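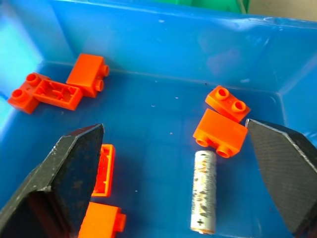

3 min read

Wurovside Community Help > Home > Toys and Storage

Sorted the bricks by colour and now can't find anything. Start again?

Myrtle Obi
Posted 18/02/2025

In January I decided, in the way one does in January, to sort the family building bricks. There are 1,048 of them, a figure I know because I counted them into sandwich bags and then had to count them back out when we needed the sandwich bags. I went by colour. It looked magnificent for an evening.

The trouble is orange. We have 147 orange pieces and they now live together, and when you are after one particular orange piece in a heap of orange pieces you may as well be looking for a pea in a bag of peas. Square ones hide under long ones. The flat ones lie about looking like the bottoms of the thick ones. My daughter asked for a round one and I offered her three square ones in a row, with confidence.

I've taken to tipping a batch at a time into a blue plastic tray on the table, and I will say that orange on blue is the first thing in this whole business to have worked. I can see the shapes. What I can't decide is what to do with them next. Do I split the orange by shape and leave the other colours be? Do I mix all the colours back together and go by shape throughout, and pretend January didn't happen? There's also a pale brick that has got in with the orange and I don't know where it belongs under either system.

Storage is one chest of drawers (small drawers, 30 of them) and whatever biscuit tins I can empty in good conscience.

Mollis
Replied

Shape, every time. I'm sorry about your January.

Colour is what your eye picks up without any help. If you have a drawer of square bricks in every colour, the orange one jumps out at you. If you have a drawer of orange bricks in every shape, you're reduced to stirring. You have found this out already, at some cost in sandwich bags.

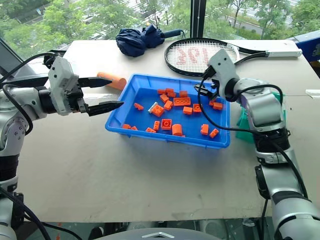 Before you label a single drawer, do a rough sort into five heaps: long bricks, square bricks, small bricks, flat plates, and anything round. Turn everything studs up as you go. A brick on its back with its hollow side showing looks like a different item altogether, and so does one standing on end, and you'll find you've started a heap for "tall ones" that are merely ordinary ones having a stand.

Then see which heap is biggest and give it the most drawers. Don't do what I did and give every shape one drawer each. I had a drawer containing two arches and a drawer that wouldn't shut.

Round pieces go in a tin with a lid. They roll, and they always roll towards the radiator. The pale brick can go in with its shape like everybody else.

Keep the blue tray. A white table will do for orange too, but a table has no sides.

Luser
Replied

just put them back in the tub. they're bricks

Myrtle Obi
Replied

Luser, my husband has been making the same case from the sofa.

Mollis, thank you, I think. I've tried your five heaps with the orange only and it went quicker than I'd feared, apart from a long discussion over whether a thick square brick with one stud on top is square or round. I've put it with the round ones. I may move it.

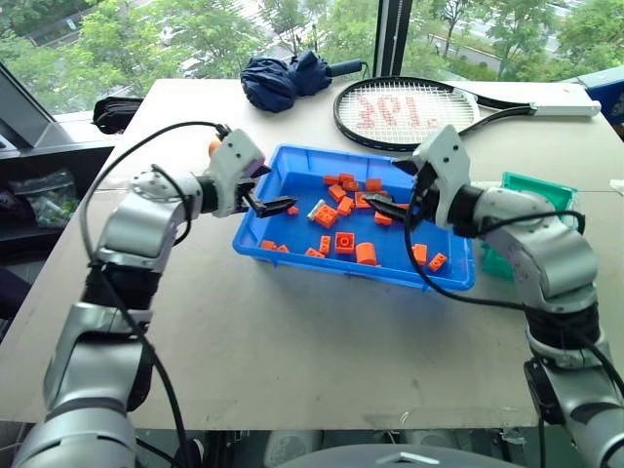

One more thing while I have you. How small do you let a batch get? If I tip in too many they pile up and I'm back to stirring, and if I tip in too few I'm up and down to the tin all evening.

Mollis
Replied

Enough that they lie in a single loose layer with a bit of blue showing between them. If you have to lift one brick to find out what's under it, take a handful out. Do the big ones first, they hog the room, and the small ones are easy after that.

And tip slowly. A shallow tray will hold bricks that are lying still. It has no say over bricks arriving at speed, and the ones that go over the edge will be found by foot.

Luser
Replied

ok but what happens when the kids actually play with them

Myrtle Obi
Replied

We don't talk about that on this page. Marking as solved, drawers to follow once I've bought labels.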